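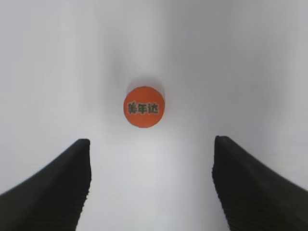 So the budget spreadsheet is up to version I-don't-want-to-know, and I finally have something to say about what a small arm setup costs when you're paying for it out of your own pocket plus a tiny grant from the Fedudstead makers' fund.

My first mistake was shopping for the arm and nothing else. The arm is the fun part! You read the reach and payload numbers over breakfast, you pick a color, you feel great. Then come the bits that hang off it. Fingers, for one. The Geltik pads I wanted were $137 a pair, and I put down one pair because surely one pair would do (it will not, order 2). The wrist camera bracket was another $99, which stung for a piece of bent metal, and I had left shipping off completely.

Then there's the table. I spent weeks insisting any old desk would be fine – and then gave in and priced a proper one from Mayrhofer at $451. I'm glad I did. A plain white top is so much easier to work on when you're practicing with small things, and I've stopped fighting with wood grain and coffee rings. 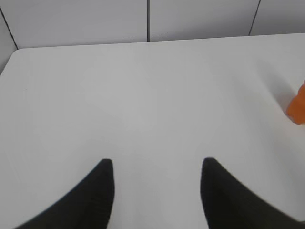 Stelero wrote in under my last post to say that I should be setting aside a fifth of the total for spares before buying anything at all, and that cables always go first. Fair point, and I've added a line for it. I'm not at a fifth yet, more like whatever was left over in November, but the line exists and it has a number in it.

Still undecided: a second camera now, or wait and put the money toward a better gripper later on. I keep going back and forth. If you've bought either one secondhand, tell me what you paid and whether the seller threw in the power supply – mine didn't.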